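Halow Home Repair Program
Progress report to the Ferrand Fund
December 16, 2023

This report covers the period since the September update. The grant pays for small repairs in the homes of older residents in Halow and Zaton - mostly leaking faucets, loose handrails, drafty doors and broken locks.

Work completed

We finished 845 repair visits in the period. Halow took the larger share, as it did last year. Zaton started slowly, and we moved one of our two vans there in the second month. The wait for a first visit in Zaton is now close to what it is in Halow, though it is still longer than we want.

Handrails and grab bars were the most common request. Door and window work picked up once the weather turned. We had to turn down several requests for roof repairs, which the grant does not cover, and passed those households to the county list. That list is long and we do not know how many of them have been helped.

Of all visits, 104 needed a second trip. Most of these were for parts we did not have on the van. The Ploslow warehouse now holds a standing stock of hinges, washers, lock sets and rail brackets, and the crews restock there at the end of each shift.

Spending

Materials came to $3,294 over plan. Lumber and brackets both went up, and we bought the winter weatherstripping early. We covered the difference from the fuel line, which was under plan, and are not asking for more money this year.

Staffing

One crew position was open for six weeks. It has been filled, and the new hire is working in Zaton. Ladder safety training was held for both crews.

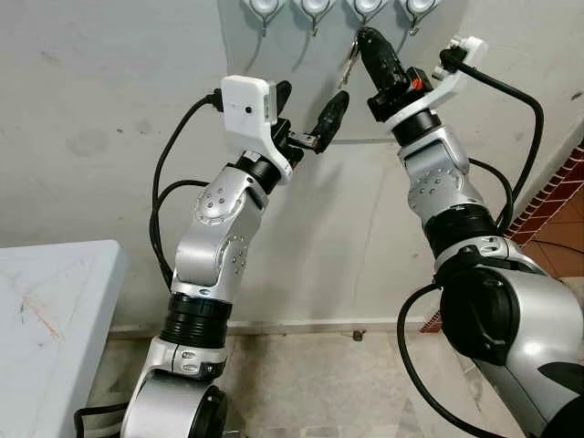
Phone intake is still the weak point. Callers reach voicemail too often in the mornings, and some do not leave a message. From next month the office line will be staffed an hour earlier. We are also changing the intake form so that the crew knows the wall type before a rail job - drywall, plaster or brick - and brings the right anchors.

Next period

We plan to mail a notice to 2,096 households in Zaton, in large print, with the office number and a list of what we can and cannot fix. The Halow mailing will wait until spring. We would like to talk with the Fund before then about adding porch steps to the list of covered repairs. A cost estimate will follow under separate cover.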